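Water Use and Water Waste in a Student Dormitory
Project report, Environmental Studies, second semester

1. Why I chose this subject

When I moved to Lamholm I was surprised how little the students speak about water. In my home town the water is closed for some hours every August, and every family keeps full bottles in the kitchen. In Lamholm the water always comes, and it is included in the rent, so the student who takes a shower of half an hour pays the same as the student who takes a short one. I wanted to know if people would use less water when they can see their own number.

The dormitory where I made the project is called Flindberg House. It has four floors, and 96 students live there. Each floor has its own water meter in the cleaning closet, which made the work much easier than I expected. The building office gave me permission to read the meters, but I was not allowed to measure inside the private rooms.

2. Method

I read the four meters every evening at 10 p.m. for six weeks. In the first three weeks I told the residents only that I was doing a project about the building. In the second three weeks I put a paper beside the kitchen sink on two of the floors, the first and the third. On the paper I wrote how many liters the floor had used the day before, and also the number of the other floor with a paper. The second floor and the fourth floor got no paper. 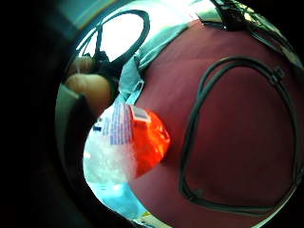 I also gave a short form to all residents, with questions about showers, dishes and laundry. I received 22 forms back, which is less than I hoped. Several people answered only the first page. I did not use these answers for calculations, but I used them to understand the meter numbers better.

One problem must be mentioned. In the second week the meter on the fourth floor was replaced by the company Nekeo, who takes care of the pipes in the building. The old meter was stopped for one night, and for this night I have no reading. I left the day out for all floors, so that the comparison stays fair.

3. Results

Before the papers were put up, the third floor had the highest use of all. On its highest day it used 2902 liters. I thought first that I had read the meter wrong, and I went back to look again, but the number was right. Later I learned from the forms that there was a big dinner on that floor and many people were washing dishes under running water.

After the papers were put up, the use on the first floor went down clearly in the first week and stayed lower until the end. On the third floor it went down for some days and then returned almost to the old level. The second floor did not change. The fourth floor went down a little too, although it had no paper. I believe that residents there heard about the numbers from their friends, because everybody uses the same stairs and the same laundry room.

From the forms I learned that most people think the shower is the biggest use, and they are probably right. But many did not know that a toilet which is running slowly all night can waste so much water. Two such toilets were found on the third floor during the project and reported to the office. They were repaired only after my last reading. 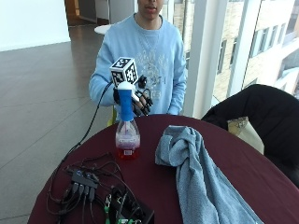

Should the dormitory put a number paper on every floor?

I think it should, but the paper must be changed every day. On the third floor I was late with the new paper several times in the last week, and one resident wrote on it that the number was old. When the number is old, people stop looking.

4. What I would do differently

Six weeks is short. The weather became warmer during the project, and this can change how people shower. I would start earlier and continue through one whole semester. I would also ask for a small display from the company Xie, which the office already has in another building, so that the number does not depend on my memory. And I would make the form shorter, only one page.

The full table of readings is kept at the department office and can be copied there.

Comments

waterdrop_lam
I lived on the third floor when the papers were up. We did look at them in the beginning. The dinner was very good by the way.

marsh22
Did you check the laundry room separately? In our building it is on its own meter.

kitchen_b
Please tell the office about the sink on the second floor also, it drips since January.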